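Garkau Marks: README

Garkau Marks is a small collection of logos from shops, clubs and workshops in Ginville and Podholm. It was made for people who study how a logo is read at first sight, and for designers who want to check that a new mark does not say something strange by accident.

What is in the folder

Each logo is stored as a black and white drawing and, where we could get it, in the original colors. The file marks.csv has one row for each logo, with the trade, the town, the type of lettering and the column "misread". In this column we write what a viewer saw before the meaning was explained. A bakery in Podholm has a rolling pin which 21 viewers took for a cannon. Such answers are kept as they were given, also when they are rude.

How the answers were collected

Every viewer saw a logo for 5 seconds, without the name of the company, and then wrote one sentence. The sessions were in October, always in the morning. Viewers could skip any logo. Spelling was not corrected.

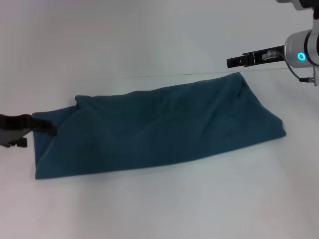
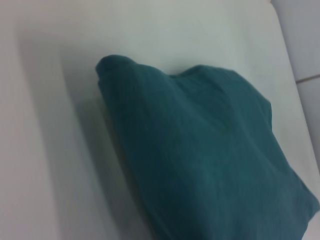
Demyd Vasylenko wrote to us that 5 seconds is too generous, and that on a passing van a logo gets 2 at most. He would also like the colors to be tested separately, as a red mark and a gray mark with the same shape are not read in the same way. We agree with the second point and plan it for the next version. For the time we have no decision yet.

Known problems

The lettering type was judged by one person, Seon-mi Moon, so please treat it with care. Rows where the owner has changed the logo after October are marked "old". In 37 rows the trade is missing.

Use

The answers are free to use with credit to Garkau Marks. The logos belong to their owners. Please send corrections to Bit-na Yoo, with the row number in the subject line.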